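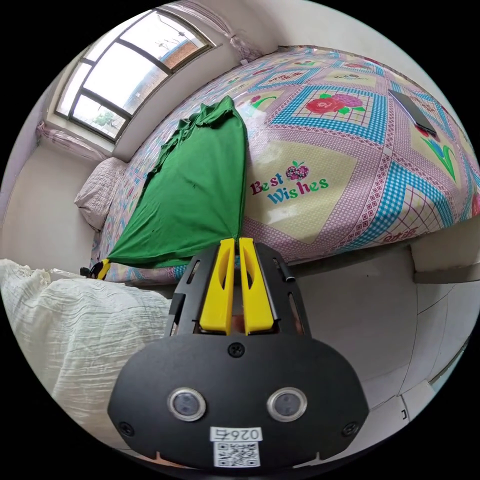

Home Robots & Automation > Chores > Laundry

Thread: Can anything fold a shirt yet?
Posted Monday by Mansa Agbenyega

drumtrap_mansa wrote:
Every November I get the same itch. The ads start up, somebody promises a machine that does the laundry, and I go looking for one person who owns it and is happy. Still looking. The green shirt on the bed up top is the whole job. One garment, decent light, nothing else in the pile. If a machine can't manage that in the time it takes me to find my slippers, I don't want to hear about dishes.

My position, so you can all shout at it: the vacuums work, the mowers sort of work, and everything involving cloth is a demo. Change my mind.

knotweed44 wrote:
You won't get an argument on the cloth part. I've been fixing packing lines for a living long enough to have seen two different folding machines come in the door. Both of them folded beautifully as long as a person stood there and clipped the shirt on by the shoulders, flat, right way around. So you still had the person. The Groda we had needed 13 settings changed to go from tees to anything with a collar, and the operator kept them on a strip of masking tape.

l_cruzado wrote:
I think you're both judging by old gear. The Dreltinon arm at the shop where I do alterations picks a towel out of a bin and squares it up, no clips. It misses some. It's slow. Two years ago it couldn't have found the corner of the towel at all. That's a real change and I don't see why we have to pretend it isn't.

drumtrap_mansa wrote:
A towel is a rectangle! Give it a polo. Collar, placket, buttons, and two sleeves that want to go wherever they like. Look at where a sleeve ends up before you've even started folding:
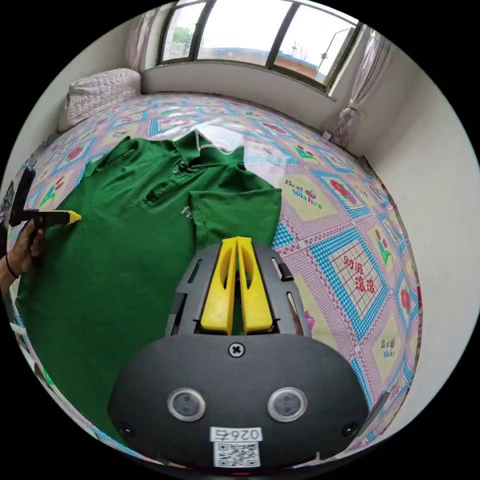
Polo on the quilt, one sleeve turned in over the chest.

You or I would look at that and know it's a sleeve. We'd pull it out or leave it in depending on how we fold. A machine has to work out which layer is on top, take hold of just that one, and not drag the quilt along with it. And the quilt has flowers and lettering all over it, so good luck telling shirt from bed by the pattern.

l_cruzado wrote:
Green shirt on a pink and blue quilt is about as easy as it gets for color, come on. I'd worry about the grabbing. Two stiff fingers pinching thin knit is hard. My own fingers slide one layer off the other without my thinking about it and I couldn't tell you how.

knotweed44 wrote:
Lilibeth has it right there. Seeing was never the trouble on our line, picking was. Pinch too lightly and you get air, pinch harder and you've got front and back together. We tried rubber tips, we tried tape, we tried blowing on the stack.

panhandle_ray wrote:
So what does one of these cost? My wife saw the Sidatside at $3,405 and asked me whether it does fitted sheets.

drumtrap_mansa wrote:
Ray, for that money you can have a teenager fold your sheets until college. Does the listing say fitted sheets anywhere? In writing?

panhandle_ray wrote:
It says "linens."

knotweed44 wrote:
Pillowcases, then. Keep your money.

l_cruzado wrote:
I wouldn't buy it either, for the record. I'm saying the work is worth doing and it's further along than this forum likes to admit. Thân has a bench setup that hangs shirts, only hangs them, and that one I'd take tomorrow if they sold it. Hanging gets me most of the way.

drumtrap_mansa wrote:
Hanging I might grant you. Show me one going unattended through a mixed basket, socks included, with no cuts in the video, and I'll come back and eat some of this. Until then I fold my own.

l_cruzado wrote:
"Some of this." Noted, and bookmarked.

Reply to thread | Contact the moderators | Copyright Home Robots & Automation forum | Back to top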